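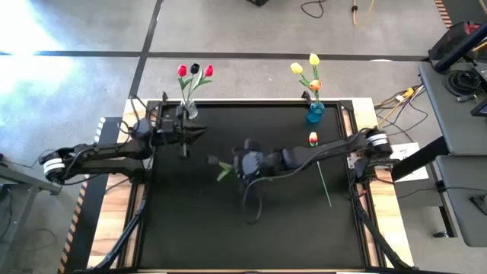 How long does it take to teach a robot to put a flower in a vase? Longer than Stitulmont says in its brochure, and most of that time is a person's.

December 2023

Did 21 runs of the tulips today. I kept 12. The rest were me, not the arms - a stem twisted in the fingers, or I let go early and the thing toppled over the lip of the vase. Rahel says keep a few of the bad ones in because the policy should see a recovery or two. Maybe. I suspect it will just learn to fumble the way I fumble.

What bothers me is how much I'm doing that never gets written down. I bring the stem up, I see it's leaning, I roll my wrist a little and in it goes. Ask me why I rolled my wrist then and I couldn't say. The log has joint angles and pictures. Whether my reason is in there somewhere is the whole bet, and everyone at Kalwood talks as if it's been won.

Mixed the colors up between runs, reds with yellows, like the sheet says. The artificial leaves snag on everything. Real ones would bend. I asked what happens when somebody hands it a real tulip and got told that's phase two. In September phase two was something else.

Tried the Estiteo leader handles again after lunch. Better than the old pair, less slop in the elbow, but I still can't feel when I've got hold of a stem. I squeeze until it looks right. So the robot will learn to squeeze until it looks right, and then someone will put a wine glass in front of it.

To be fair, the replay from last week's set did get a stem in on its own, twice out of 8. Rahel was thrilled and sent the clip around. I watched it three times and both good ones started with the stem lying where I always put it. Need to scatter them more. I've gotten lazy about that.

Shoulders sore. 30 more on the plan for tomorrow and I bet I keep half.

- Mackenzie Turcotte

12 comments
8 shares

Recent entries
Folding towels, badly
Rahel Hofstetter's rules for a clean demo
The grip sensor that wasn't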